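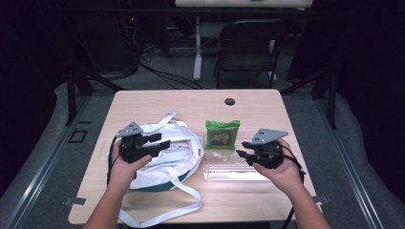 Hand-held grippers, a cloth bag and a clear container on a small table.

Before you pay for a pair of grippers

Every catalog that lands here promises a tool that will put the groceries away. I've priced a few, and I'd keep my wallet shut until I had done the following.

Write down the job first. "Tidying" is no use. "Move snack packs between a cloth bag and a clear bin" is something you can hold a seller to. Birnard wanted 1070 for a pair and would not say what the pair would lift.

Ask what the price leaves out. The Sarley quote looked fine at 600 until I added cables, spare pads and a mount, and then it was 1367. Shipping was on another page.

Price the pads by the set. Foam is cheap, but it picks up dust and you'll want fresh ones on hand. I budget for three sets a year. Prurkley only sells them with the whole finger attached, so I crossed Prurkley off.
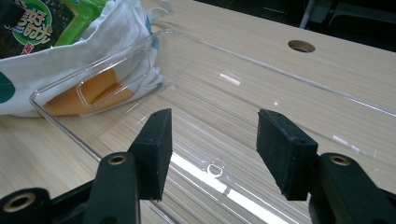
Try it on your own bins as well. Clear plastic is slick and shiny, and sales demos seem to love a nice dull cardboard box. Take along the bin you use at home, and a limp bag too, with long handles if you've got one. If the seller would rather you didn't, go home.

Measure the table and leave room for the cables. Akbulut's brochure shows none at all, which I don't believe for a minute.

And wait until November if you can. Two of these prices have moved since I first asked, both of them up, but I still wouldn't buy in a hurry.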